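09/12/2018
posted by the allotment diarist

Rain again. Third morning of it and the path down to the plot is basically soup. Went anyway. Wellies, two jumpers, the hat with the hole in.

Leeks are fine. Leeks are always fine. Pulled 5, gave them a shake, mud all up my sleeve. The sprouts have blown on the lower half, proper open little cabbages, so that's Christmas dinner looking thin. Should have firmed them in harder back when I planted them, I said so at the time and then went for a cup of tea instead.

Seeds list. Must do seeds list. The Polura catalogue came and I've read it in the bath twice and ordered nothing. Want:

- the short carrots, for the stony end
- broad beans (have I got some left? check tin)
- that squash from last year, the grey one, can't rember the name
- sweet peas, more than sensible

Walked home the long way through Lutitz to look at the river. High. Brown and quick and carrying branches, right up to the second step by the bridge. The bench is standing in water. Two ducks going along sideways, looked quite pleased with it.
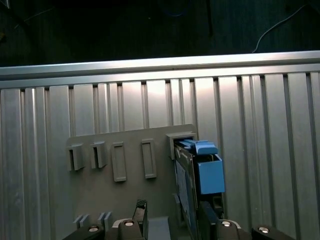

Bus back up the hill as my knee was complaining. 9 stops and the heating on full, everyone steaming like puddings. Read the board in the shelter while I waited - they want to move the Jimmont stop down past the chapel from February. Daft. It's the steepest bit of the road and no pavement on one side. Will write a letter. Will probably not write a letter.

Gas bill on the mat. Almost 822 units since the last reading, which can't be right, so went out to the meter with a torch and it was right. Turned the hall radiator off. Hall now freezing. Turned it back on.

Made soup with the leeks, two potatoes, the end of the bacon. Too much pepper. Ate it standing up. Still some grit in the bottom of the bowl, my own fault, I never wash them the long way, slit down the middle and under the tap.

Cards still to do. Have stamps, have pens, have the cards even, got them in the sale in Ahn last January and felt very clever. Now can't find the list of adresses. It's in the blue folder or it's in the recycling.

Bed early. Wind getting up again and something's banging next door, a gate I think. If the fleece comes off the winter salad it can stay off till morning.

Recent entries
First frost, and the dahlias
What to do with quinces
The shed roof, part two
Mud
A day out in Ahn
Garlic in at last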